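Wuter two-section parts bin, the big grey metal one — quick review

Ordered this in August after the second plastic tote split on me. Had it about 4 months now. Short version, I like it, would buy again, couple of gripes.

Came flat on a pallet strapped to another order, so no box and no instructions. Didn't need any. It's a bin. Heavy though, get a second person. Valdemar Kirkegaard helped me walk it in from the loading door and we still had to put it down twice.

The good. It's stiff. Threw a load of bar offcuts in from waist height and the floor doesn't flex or boom the way the old Juhl one did. The divider is what sold me. Short stuff in front, small bits in back, and they stay put. With the Juhl I spent half my life digging brackets out from under long pieces. Front section is a good size to get both hands in and pick things off the bottom without scraping your knuckles.

Loud, yes. All metal bins are loud. A rubber mat in the bottom fixes most of it but then small bits get under the mat, so I took mine out again after a week.

Now the gripes. The finish on the divider is thin. Light coating, looked smart on day one, and it started scratching up right away wherever parts get dragged over it. Mine has a big worn patch left of the middle already and dark scratches all over the rest. Floor is going the same way. Doesnt change how it works, but if you're paying this much you'd think they could put the tough coat on the one part that gets hit all day. Asked the seller about touch up paint, they said 12 days, it was 17, and the color wasn't close. Haven't bothered with it.

Also you can't take the divider out. Hanne Thoroddsen has the Kemari version at her place and that one lifts out, handy for long stock. Costs more, and she says it rattles. Pick your poison.

Cleaning — vacuum first, then a rag. Crumbs and specks collect low down in the back section and the corners are tight, so use the narrow nozzle. Whole job took me 45 minutes the first time beacuse I emptied it piece by piece like an idiot. Use a magnet for the steel, way faster.

Four stars. Would be five with a better coat on that divider.

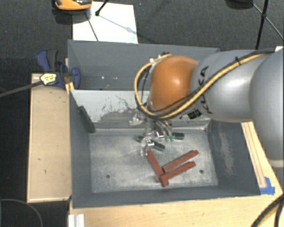

Oh and measure your doorway before you order. Mine cleared with a finger to spare on each side, and that was with the door off its hinges.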